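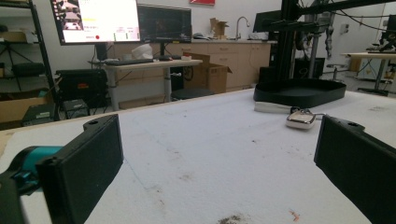 I have lost more small things on my own work table than I have ever lost out of the house, and last August I finally got fed up enough to do something about it. Keys, padlocks, the little bits you put down for one second while you answer the phone! Most of the fix was a tray. A plain black one with raised sides, parked toward the back of the table, and the deal is that anything that goes in a pocket goes in there. A little silver padlock sitting out in front of the tray is how it goes wrong, because a padlock on the table gets a cloth dropped on it and then you're buying another padlock (ask me how many I own). So in the tray it goes, shackle and all.

A few other things I've picked up along the way.

Pad the table, but be ready to clean it

I love a padded white cover on a work table. Stuff doesn't skid, nothing gets scratched, and a dropped screw stays more or less where it landed. The trouble is that white shows everything, every gray smudge and every brown smear, and the orangey-red spots are the worst of the lot. I go over mine with a lint roller first, then dab the spots with cool water and a drop of dish soap. Dab, don't scrub! Scrubbing fuzzes the surface up and then it grabs dirt twice as fast. Leave the soap on 20 minutes, blot with a clean rag and let it air dry overnight.

I tried the Prolta spot spray too. It was fine on the gray marks and useless on the orange ones, so I went back to dish soap.

Pick a tray that's too big

My first one was a cute little dish from Bratton and it was full in a day. Go for something you can get your whole hand into. Mine is 14 inches the long way and I wouldn't go smaller. A low rim is good, you want to see what's in there without tipping it, and dark is good too because shiny things show up against it.

Put a loop on your keys

A bare key fob is slippery and hides under anything. A short leather strap with a snap hook gives you something to grab, and you can hang it on a nail when the tray is full. I like a pale cream strap on a dark table. On a white table like this one it blends right in, so if your fob is beige or silver too, please get a red strap or tie on a scrap of bright ribbon. And then put it in the tray, which is right there next to it, for heaven's sake. 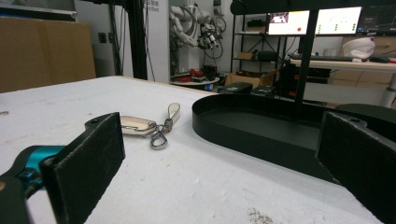
Break the boxes down the same day

Flattened cardboard leaned up against a wall is handy for about a week. I keep one big sheet for painting and gluing on and the rest goes out to recycling. Open boxes on the floor fill themselves with junk, so either close them and shelve them or flatten them.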